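From the Mending Table

Well, August has come and gone in a blur, and I'm writing this with a cup of tea going cold beside me and the shed key still in my pocket, so if you were looking for it on Tuesday evening, Reece, I do apologise. It has been a busy month at the Rirnton Toy Library mending table and I have rather a lot to tell you.

First, a big thank you to everyone who went through their cupboards after the last newsletter. We asked for tape and by golly we got tape! Shirley Garside has sorted the lot into what's sticky and what's given up the ghost, and she would like me to pass on (kindly, she says, but firmly) that a roll that has spent ten summers in the glovebox of a ute belongs in the bin at home. Masking tape is what we go through fastest. We use it to hold a glued joint while it sets, to label the bits of a toy as it comes apart, and to write the family's name on so that everybody's treasures go home to the right house. Electrical tape we need much less of, though it does a lovely job on a skipping rope handle.
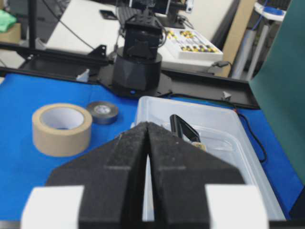 We're also trying to be better about small parts. You'll remember the sad business of the Bramwell train set, which came in with a full set of wheels and went back to the shelf with one fewer, and the missing one was found weeks later in the turn-up of Ashok's trousers. So the rule now is that every job gets its own tub, and whatever comes off the toy goes straight into the tub and stays there until it's put back on. Clear tubs are best if you have any to spare, as you can see at a glance what's in them without tipping the whole lot out. Old ice cream containers are fine too, as long as they've had a proper wash. Marjorie Mellor found a wasp in one and would rather not repeat the experience.

Now, to the wooden toys, which is where my own heart lies. We've had more of them in this winter than at any time since the library moved into the hall in 2024, and I think a good many have come down from grandparents' houses. Some of the older families will remember the Jomance boxes, with the pull-along animals and the little tool kits, that did the rounds here in about 2000. Half of them seem to have turned up again, bless them, with another generation's teeth marks added to the first. Callum Birkett has been working his way through the hammers, mallets and knockabout pieces, and he has asked me to share a few things for those of you who like to have a go at home before bringing something in.

If a handle has come loose from its head, please don't fill the gap with whatever glue is in the kitchen drawer. Clean out the old glue first with a bit of folded sandpaper, push the handle in dry to see how it sits, and only then use a small amount of ordinary wood glue. Leave it overnight. Callum says two nights if the weather's damp, and he's a patient man. Go gently with the sanding as well, and always along the grain, because a scratch across pale timber will show up the moment you put any oil on it.
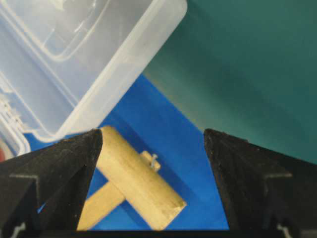 The other thing is pins and nails. Plenty of older wooden toys have a little metal one somewhere, and over the years they can work their way up out of the wood. Please run a thumb (carefully!) over anything secondhand before it goes to a small child, and if you find something standing proud, bring it in to us. Tapping it back down often just means it comes up again in a month. We'd sooner take the pin out altogether and put a glued dowel in its place, and it's a nice quick job if there's a free pair of hands about.

Speaking of hands, we could do with a couple more on Tuesday evenings from half past six. You needn't know anything about woodwork. Ashok Rastogi had never held a chisel when he joined us and he's now the person we go to for anything fiddly. There's always a pot of tea on, and Shirley's date slice if you get in early.

If you have a mending job waiting at our end, Reece Cropper has the list and will ring when it's ready. The Pretusari puzzle cubes are taking longer than we'd hoped, sorry, as we're still hunting for elastic of the right thickness. If you have any at the bottom of a sewing basket, drop it in the box by the hall door with your name on it.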